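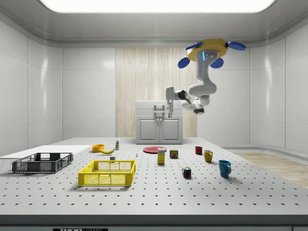 Guðlaug Hjaltadóttir had written about cars for five years before she bought one. It was a green Molard with 426 kilometres on a new engine and a very old everything else.

"You will regret the gearbox," said Poul Kragh at the Overgaard garage. He wiped his hands and looked at the car with pity.

"My readers will enjoy the gearbox," she answered.
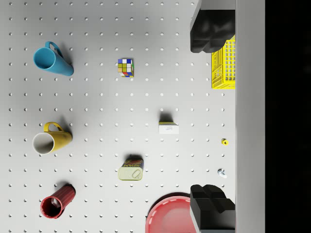
*Small things on a white pegboard.*

In February she drove it north to Domasstead, where her editor, Jytte, wanted a story about the winter rally. The heater worked on one side only. At the second hill the third gear went away, and it did not come back.

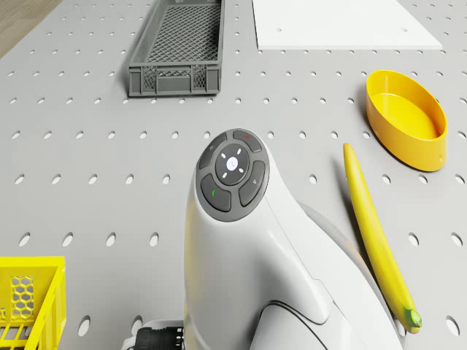

*The dark grey crate.*

She stopped by a closed petrol station and wrote two pages in her notebook, wearing gloves. They were the best pages she had written — short, angry and full of love.

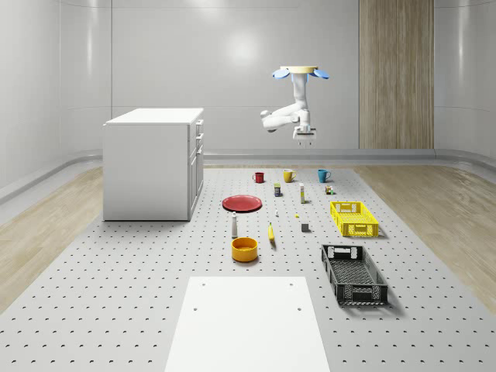

## The answer

Jytte read them the same night.

"There is no rally in this," she said on the telephone.

"No. I missed it."

"And when do you get home?"

Guðlaug looked at the Molard under its snow. "In second gear," she said, "tomorrow, after lunch."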